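Reviews > Kitchen > Small appliances

Home Reviews Guides Recipes Contact

Nestau egg cooker: a lot of lid for a boiled egg

Last updated: December

By Charmaine Magagula

I have boiled eggs in a saucepan all my adult life, so I was never going to be an easy sell for a £30 plastic dome. Nestau says it takes the guesswork out. I wasn't aware I'd been guessing.

You pierce the shell, measure water into the little cup, press the switch and wait for the buzzer. The buzzer is horrible. Soft setting gave me firm whites and a yolk already going chalky at the rim, and using less water than the cup says helped a bit. Medium was fine. Hard was hard.

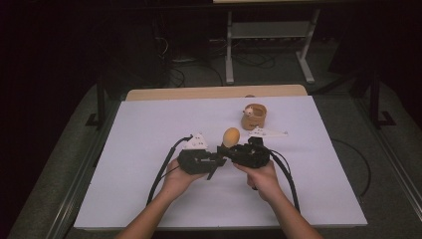 An egg with a light orange-tan shell, held upright.

The piercing pin is the worst part. It sits under the measuring cup, it's short, and it cracked two of my first six. Large eggs also wobble in the tray, which was plainly made with medium ones in mind.

Cleaning is easy enough, though the heating plate goes brown in hard water and wants vinegar every week or so. The Venov model I tried last year had the same trouble and a longer flex – I'd still pick that one if the price were equal.

The shop page lists 1,228 ratings, most of them glowing. Perhaps they all like a chalky yolk. Mine has gone to the back of the cupboard, and the saucepan is on the hob.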